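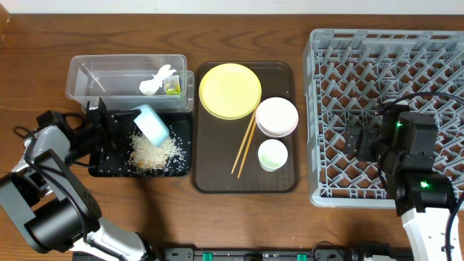
Lunch box and rice tray, brown serving tray alongside.

Flirncombe College Speech and Assembly Office
Pre-Event Walkthrough, Dogar Hall
Event: Public debate on the Gremoslow campus speaker policy
Walkthrough date: May 21, 2022
Status key: OK / FIX / ARGUE (items where the rule is clear and the parties are not)

The comments are the inspector's own. Last January they were edited for tone before release, and the sprinkler finding got edited out along with the tone. They now go out as written.

SECTION A. THE BUILDING

A1. Posted capacity visible at main entrance. OK
The number is 551. It covers seated persons, standing persons, and persons who say they are only there to observe. The student government has asked whether protesters count toward capacity. The fire code takes no position on the policy under debate, so yes.

A2. Exits clear and unlocked. FIX
Of the four exits, the northeast one was blocked by a stack of folded banners reading DIALOGUE. Moved by the inspector. Back in place forty minutes later. Facilities to find another home for them before doors open.

A3. Exit signs lit. OK

A4. Aisles at required width. FIX
Two rows of extra chairs have been added up front for "stakeholders." Take them out. Stakeholders may sit in the regular chairs, which face the same way.

A5. Cables taped down at stage. FIX
Left side fine. Right side has one strip of tape doing the work of six.

A6. Fire alarm pull stations covered with tamper guards. OK
Fitted after the winter event, when the alarm was pulled during opening remarks and again during the apology for the first alarm. Guards sound a local buzzer when lifted. Ushers should know what the buzzer is. At present they think it's the microwave.

SECTION B. THE CROWD

B1. Bag check tables at both public doors. OK

B2. Prohibited items list posted. ARGUE
The list has grown to two pages and now bans "objects of a provocative character." The inspector asked what these were and received a third page. Recommend going back to the old list: weapons, sticks and poles, glass, amplified sound, anything on fire. Opinions can't be checked at the door and we don't have the shelf space.

B3. Protest area marked and lit. FIX
The area is 300 feet from the hall, behind the boiler building. The administration calls this "adjacent." State rules on outdoor assembly at a public campus don't care for this sort of adjacency, and neither will the lawyer who writes to us. Move it to the south lawn, within sight of the doors. Light towers are already there. Keep the paved path open for wheelchairs.

B4. Ticketing matched to seat count. FIX
Trerker, the ticketing vendor, has released more tickets than there are seats, on the theory that some people reserve seats at events they oppose in order to leave them empty. The theory is sound. It also assumes that they don't change their minds and show up. Cap the tickets and run a standby line.

B5. Overflow and livestream. OK
The stream is licensed for 3,000 viewers. A backup host is on hand in case the first one discovers a principle at the last minute. Test both the day before, with sound.

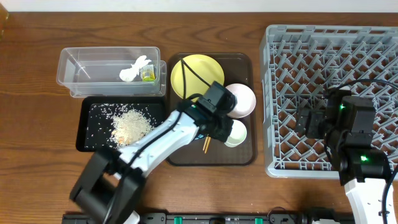

B6. Usher training complete. FIX
Training took place. The portion on "holding space" ran long and the portion on where the exits are was sent out as a handout. Please do it the other way around. Each usher should be able to point to the nearest exit without consulting a document.

SECTION C. DISRUPTION PLAN

C1. Written plan on file. OK
Eleven pages, nine of them values.

C2. Plan says who can stop the event. ARGUE
As written, the decision belongs to the president's office, in consultation with the dean's office, unless it is unpopular, in which case it belongs to campus police. Pick one position and put a phone number next to it. The number should be answered after 5 p.m.

C3. Warning script for disruptions. FIX
The current script takes almost two minutes to read and thanks the disrupters twice. A usable version: you are interrupting the event, please stop, you will be asked to leave if you don't. Read it the same way to everybody, including donors.

C4. Separate arrival route for speakers on both sides. OK
Both routes end at the same water fountain. Stagger the arrivals.

C5. First aid kit stocked. FIX
No gloves, no cold packs. There is a laminated card about resilience.

SECTION D. SIGN-OFF

Dogar Hall may not open for this event until A2, A4, A5, B3, B4 and C3 are cleared. B6 and C5 may be cleared the same morning. The two ARGUE items go to the president's office, which has asked for them in the form of a question.

Reinspection request: use the green form. The blue form is for complaints about the inspector, and we're out of those.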